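I've been recording examples for our learning setup since May, and I keep a running page of tips because I forget everything between sessions. The project is called Hident and the workshop is out at Onthorpe. Most of what follows I learned by ruining a batch. If you do this kind of work at home or in a shared shop, steal whatever's useful!

## Before you start

Tape your floor marks first. I used chalk for the first couple of weeks and it was hopeless on carpet, the line wandered every time I vacuumed. Bright tape is so much better, and you can find it again from across the room. Press the ends down hard with the back of a spoon, they lift before anything else does. If a piece starts to curl, pull the whole strip and lay a new one (patching over the old end leaves a lump, and wheels notice lumps).

Vacuum, then tape. I have done it in the other order more often than I'd like to admit.

Clean your lenses at the start of every session, even when they look fine. A dry microfiber cloth, no sprays. I once recorded 129 examples with a thumbprint smeared over one corner and every single one went in the bin. That was an entire afternoon plus most of a bag of pretzels.

Batteries: charge the night before, label them with masking tape, and write the date you put each one into service. I bought a cheap kitchen timer for the charger and I love it.

## While you're recording

Do a junk run first. The first two or three examples of the day are always stiff, my hands haven't woken up yet, so I save those in a folder called "warmup" and never use them. It takes five minutes and it makes me much less grumpy about the rest.

Work in sets of 25. I tried doing fifty at a stretch and by the end I was rushing every reach, and a system that learns from you will happily learn your rushing too. Now I do 25, get up, refill my coffee, move the target to a new spot and sit back down.

Speaking of which, move the target! My early sets had the wood piece in almost the same place every time, and what we got was a robot that was terrific at reaching for that one place. These days I nudge it a bit between examples and give it a proper shove between sets. I turn it a little, too. Same with the lights: blinds open for one set, closed for the next.

Keep your fumbles, up to a point. If I miss and then recover, it stays in. If I miss and give up, it goes. I write an R next to the recovered ones in my notebook so I can find them later.

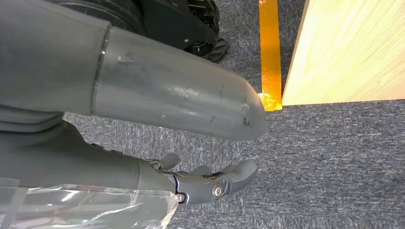 Slow down near the end of a reach. I move at a normal pace until I'm close, then ease off for the last hand's width or so. When I went back through the older sets you could really tell which days I'd been in a hurry for lunch.

Watch your sleeves and cables. I wear a snug long-sleeved shirt and clip anything dangly out of the way with binder clips, the medium size. The small ones pop off.

## Putting it all away

Name the files before you stand up. I mean it, before you stand up. I go with place, task, set number, so "onthorpe-floor-reach-14" or whatever it is that day. Notes go in the same folder as a plain text file. We swap sets with the folks at Cedgate, and theirs come with one line per example saying what went wrong, so I copied that habit and it's been great.

Make two copies, on two different drives, and open one file from each to check. We had 1602 examples as of the last count and I'd cry if they went.

Weed as you go. I look through a set the same evening, at double speed, with a cup of tea. Out of one batch of 510 I threw away more than I wanted to, mostly for bad starts where I'd hit record too late. I hit record early now and trim the front.

Still haven't found a good way to get tape gum out of carpet, by the way. Rubbing it with an ice cube sort of works.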